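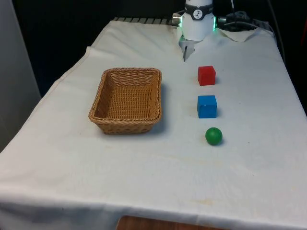
I have owned a thermal monocular for one month and I am already unbearable.

It started with the fox, or what my neighbor Tullio Marino insists is a fox, which has been getting into his hens on the far side of the ditch. Tullio wanted to know where it was coming through. I wanted an excuse to buy a gadget. We reached an understanding in which he supplied the problem and I supplied the money, and looking back I can see who got the better end of that.

I ended up with the Zulteo, the small one, mostly on the strength of the box saying it would pick up a person at 300 yards. I don't need to pick up a person at 300 yards. The only person at that distance from my back step is Nives Sala, and I can find her by the radio. But you see a number like that and you start making plans.

First night out, June, a little after eleven. I'd read the manual twice and understood the part about the battery. I stood in the yard, pressed the button, and was shown the inside of my own lens cap.

Second try went better. What they don't get across in the ads is how much of the world is warm for no good reason. Rocks are warm. The propane tank had a stripe on it where the liquid stopped. My truck glowed like a casserole for two hours after I'd parked it. I spent a good five minutes stalking a glowing shape by the woodpile, heel to toe, holding my breath, and it was the compost.

I should say something about thermal versus regular night vision, since I got it wrong at the store and would like company. Regular night vision takes whatever light is lying around and makes more of it. You get a picture you'd recognize, with leaves and fence posts and faces, and on a really black night it needs a little infrared lamp to help it along. Thermal doesn't care about light at all. It sees heat, so an animal stands out like a bulb, but you can't read a sign through it and you can't see through a window either. I know about the window because I tried to use mine from the kitchen, in slippers, and got a fine view of myself as a pale smear.

Nives has the other kind, an old Purkholm tube that belonged to her brother. It's heavy, it whines when it starts up, and the picture is the green of canned peas. She brought it over one evening so we could compare, and I was ready to be gracious about it. Then she looked across the ditch and said, "That's a cat." I looked through mine. Four legs, a tail, very hot, could have been a small horse. She handed me the tube and yes, fine, it was a cat. It had a collar on.

So that's my review, I suppose. The Zulteo finds the thing and the Purkholm tells you what you found. For detection out past the shed, mine wins every time. Inside 50 yards I'd take hers, whine and all, though I haven't told her.

A few complaints while I'm here. The battery lasts 115 minutes by my kitchen timer, and it gives you no warning worth the name, it just goes. The focus ring turns the opposite way from every other ring I've ever met. The rubber eyecup leaves a circle that's still there when you go in to pay for gas. And there's an app, which wants to know my location. I'm in the ditch.

I did look at the Piras before I bought, and the fellow at the outdoor place in Trerkthorpe let me take it out behind the building and point it at a dumpster. Nicer picture, I thought, and the buttons are far enough apart for a grown man's thumb. It also cost more than my first car. If you hunt hogs for a living, go and point one at a dumpster yourself.

As for the fox, I've watched that gap in Tullio's fence nine evenings now. Two raccoons, a possum, the cat again, and Tullio himself, coming out in his robe to ask if I'd seen anything. He shows up beautifully, by the way. The hens are down one more. I've ordered a spare battery and a tripod, and he's offered to pay for half the tripod.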